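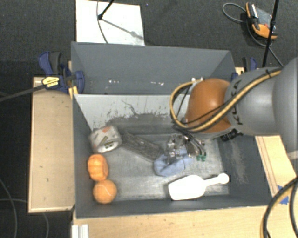

Failed grasps should be kept in the set and labeled as failures, a reader writing from Gbeho argued after the first notice of the Orkwood picking work, and a learning system trained only on clean pickups will have no basis for telling a bad approach from a good one. The reader asked whether the project discards attempts that end with nothing in the fingers. It does not, according to the release notes issued this month with the second batch of recordings.

The second batch holds 2,978 attempts. The first held 2,851. Both were recorded at the Orkwood test hall on a KUKA arm with a finger gripper, working over a divided metal bin with mixed objects in it. Each attempt is stored as one unit: the starting view from the fixed camera, the joint positions for the full motion, the finger opening at each step, the contact signal, and a result code.

Result codes have been revised. In the first batch an attempt was marked either "held" or "not held," and the mark was applied at the top of the lift. That scheme put two different events under the same code, the grasp that never closed on anything and the grasp that closed and then slipped. The second batch splits them. It also adds a code for attempts in which the gripper raised a different object from the one it was sent to, and a code for attempts stopped by the force limit before the fingers closed.

The slip code is the one the group expects to be used most. A slip recording contains a valid approach, a valid closing motion and a bad outcome, and the useful information is in the short interval between the last two. The contact signal in the first batch was sampled too slowly to resolve that interval. Sampling has been raised for the second batch, and the older recordings have been left at their original rate and flagged in the index. Users who merge the two batches will need to resample or drop the contact channel.

Objects for the bin are drawn from a shelf list and changed between sessions. The list favors items that behave differently under the fingers: soft fabric pieces that fold when pressed, round items that roll, flat-bladed tools with thin handles, and blocks that can end up lying at an angle on the floor of the bin. Fabric remains the hardest class to label. A cloth item can be pinched by a single fold, lifted clear and still trail on the bin floor, and the labelers disagreed often enough on such cases in the first batch that the rule was rewritten. An item now counts as held only if no part of it touches the bin at the end of the lift.

The rewritten rule was applied backward to the first batch as well. The earlier labels are kept in a separate column for anyone who needs to reproduce results obtained with them.

Two collection modes are in use. In the guided mode an operator steers the arm to a grasp point with a hand controller and triggers the closing motion. In the self-run mode the current version of the model picks the grasp point and the operator only watches the stop button. Guided attempts succeed more often and cover less of the bin. Operators tend to avoid the walls and corners, where the finger linkages may strike the metal, and a model trained on guided data alone inherits that habit. Self-run attempts reach into those areas and fail there at a high rate. The release notes recommend training on both and reporting scores separately for objects within one finger width of a wall.

The partition is part of the task. Objects are picked from one compartment and set down in the other until the first is empty, and the direction is then reversed. This lets a session continue without an operator resetting the bin after each attempt. One side effect is documented. Objects set down by the arm are more spread out than objects tipped in by hand, so later passes in a session are easier than the first. Operators now stir the contents after every 12 attempts, and each recording carries the number of attempts since the last stir.

Wear on the bin has also been noted. The painted surfaces have been scraped down to darker metal in places, and an early model responded to a worn patch as if an object lay there, sending the fingers to it repeatedly during one evening session. Those attempts were kept under the "not held" code. The bin has not been repainted, and the group plans no change to it before the third batch.

Storage and indexing are handled through Tririx, which assigns each attempt a permanent number and rejects any upload in which the camera clock and the arm clock differ by more than the set tolerance. The check removed 9 attempts from the second batch. They are not included in the published total. The cause was traced to a restart of the camera computer in mid-session, and the startup procedure now forces a clock sync before the arm is enabled.

A comparison set is being prepared at Tiditz with a different arm and the same shelf list. The purpose is to find out how much of what the model learns at Orkwood depends on the shape of one gripper. The Tiditz site will use the revised result codes from the start and will record in guided mode only until its force limits have been verified. No results from that site are expected before November.

Both Orkwood batches, the revised label table and the shelf list are available on request through the Tririx index. Requests should state which label column will be used. Corrections to individual labels can be submitted by attempt number and will be folded into the next index update.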